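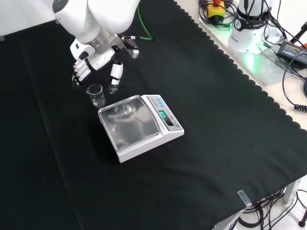
Learning to Weigh by Hand

September
By Liam Hanrahan

Print this article | E-mail this article

Otakar Slanina puts his right hand into a glove wired along each finger, waits for a tone, and closes his thumb. Across the room a white robotic hand closes its thumb too, a moment later. He opens his hand again and the robot follows.

"You have to stop thinking about your own fingers," he says. "I look at the glass. If I look at my hand, I drop things."

Slanina is one of four operators at Kudent, a small company in Zekdale that teaches robot arms to do bench work in testing labs. He ran a water quality lab for most of his working life and had never used a robot before he came here. Kudent hired him for what he knew about balances and glassware. The software people were already in the building.

The task this month is weighing. The robot has to pick up a small beaker, set it on the pan of a digital balance, let the reading settle, and take the beaker off again. A new lab technician gets this in one morning. The robot gets it from 600 recorded demonstrations, each one done by a person in the glove. When I visited, the team had 395.

A demonstration takes less than a minute when it goes well. The operator starts with the hand raised over the table and the beaker standing on the black cloth. After each run a colleague moves the beaker to a new spot and sometimes turns the balance a little. If the glass always stood in the same place, Slanina says, the robot would learn the place and ignore the glass.

The hard part is the grip. The beaker is small and the robot's fingers are thick, so they have to come down around the glass from above and curl in from more than one side. If they close too low they scrape the table. If they close too high, the rim tips away when the hand lifts. The glove gives Slanina no feeling of contact at all. He judges the squeeze by watching the finger joints, and he has learned to stop as soon as they stop moving.

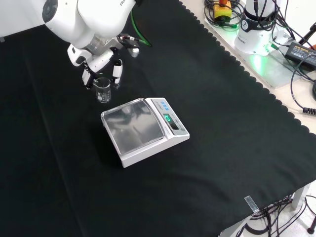 The balance adds its own trouble. It reacts to any bump, and a beaker let go from even a slight height will make the numbers jump. Kudent first tried having operators lower the glass very slowly, but the recordings were full of small shakes from tired arms. Now they are told to move at an ordinary speed, pause just over the pan, and then set the beaker down in one motion. Slanina rests his elbow on a folded towel for that last part.

Bad runs are kept, up to a point. If an operator misses the beaker and then recovers, the recording goes in, marked as a correction. If the beaker falls over, the run is thrown out. The team has thrown out 71 so far on this task, most of them from the first few days. Operators stop after 115 minutes in the glove and trade places with whoever has been resetting the table.

Before the glove, Kudent taught its arms by hand. An operator took hold of the arm itself, pushed it through the motion, and saved the positions. The company still does this for simple jobs like opening a drawer. It did not work for weighing. A person could guide the wrist but had no good way to place each finger at the same time, and the operator's own arms kept getting between the camera and the glass.

The first customer will be a feed testing lab in Skustthorpe, which weighs samples all day and has trouble filling its evening shift. Its manager came to watch a test in the spring and asked mostly about cleaning. She wanted to know what happens when there is dust on the pan. At present the robot does nothing about it. A person with a brush is part of the plan.

A second task, called Figueroa after the street where the old office was, will come next. It involves pouring into the beaker while it sits on the balance and stopping at a set weight. Slanina has tried it a few times in the glove, using water. He overshot on every try.

"With my own hand I can do it and talk to you," he says. "With this one I need quiet."

He went back to the glove at 2:30 and worked until the next changeover.

Contact the editors | Copyright, all rights reserved | Back to top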